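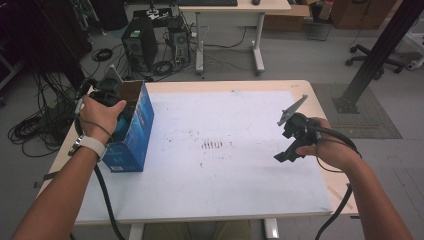

Verpackungskartons mit bedruckter Außenseite lassen sich gut weiterverwenden, wenn man sie vor dem Einräumen kurz vorbereitet. Als Unterlage reicht ein altes weißes Tuch oder ein großer Bogen Papier auf dem Tisch. Flecken darauf stören nicht, auch die rotbraunen Striche in der Mitte können bleiben. Der hohe blaue Karton steht am linken Rand, die Öffnung nach oben, so bleibt die Mitte zum Sortieren frei.

## Was man braucht

- einen stabilen, hohen Karton
- Unterlage, mindestens 80 cm breit
- Papierklebeband
- Packpapier oder 2 Bogen Zeitung
- Bleistift

## Vorbereiten

1. Boden von außen über Kreuz abkleben. Bei Kartons, die nur gesteckt sind, auch die Seitennaht.
2. Laschen nach außen knicken oder abschneiden. Abgeschnittene Laschen aufheben, daraus werden später die Trennstege.
3. Alte Etiketten mit Strichcode überkleben, falls der Karton noch verschickt werden soll.

## Einräumen

Schwere Teile kommen nach unten, flache Teile hochkant an die Wand. Dazwischen eine Lage Packpapier. In einen hohen Karton greift man am besten senkrecht von oben und lässt das Teil erst los, wenn es aufsitzt – sonst kippt es gegen die Nachbarn. Mehr als 3 Lagen werden unübersichtlich.

Für kleine Sachen unter 400 g genügt ein einfacher Steg aus Pappe. Er wird eingeklemmt, Kleben ist nicht nötig.

Zum Schluss mit Bleistift den Inhalt auf eine Lasche oder den oberen Innenrand schreiben. Auf dem braunen Karton innen hält das besser als außen auf dem glatten Druck.

Der Tipp mit den Stegen stammt von Beca Morgan.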